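Product Review: Beltley Handheld Checkpoint Reader
Facilities and Equipment Bulletin, September

The Beltley reader was issued to the Larton storage building and the Abu Hammour annex as a replacement for paper inspection sheets. Staff carry it on their rounds and hold it against a tag at each checkpoint, and the time is stored in the unit until it is returned to the office. This review covers eight weeks of use at both sites and was prepared by Najwa Sleiman of the equipment section.

Setup took one morning. The software recognized all the tags on the first attempt, although the printed instructions skip the step in which a site name is assigned. Readers who miss it will find their first records filed under a blank heading, and these must be moved by hand. The stated memory is 2000 entries. Our units reached 1254 before the first transfer and showed no loss of records.

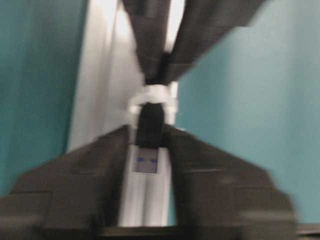 Handling was the main concern raised by staff before the trial. The previous model, supplied by Motesell, was wide and flat and was often set down and left behind. A long, narrow body is easier to keep in the hand for a full round, and the white finish shows up well on a dark shelf or floor. The black end is easy to find by feel, and the white loop around it gives staff one more thing to look for when a unit has been put down among other tools. The small panel is adequate for a quick check, but several members of staff asked for larger characters. We agree with them, particularly for evening rounds.

Battery life was satisfactory. Units charged on Friday were still in service at the end of the following week. Charging requires the supplied cradle, and only one cradle is included with each pair of readers. Sites with several shifts should order a second.

The transfer software is plain and slow. A batch of 657 entries took long enough that the clerk at Abu Hammour began running it over lunch. Reports can be sorted by checkpoint or by date. They cannot be sorted by staff member without first being exported to a spreadsheet, and the supplier has given no date for a change.

The reader is recommended for buildings with fixed inspection routes. Offices that need same-day reports by name should wait for the next software release. Requests for a loan unit may be sent to the equipment section, with the name of the site and the number of checkpoints.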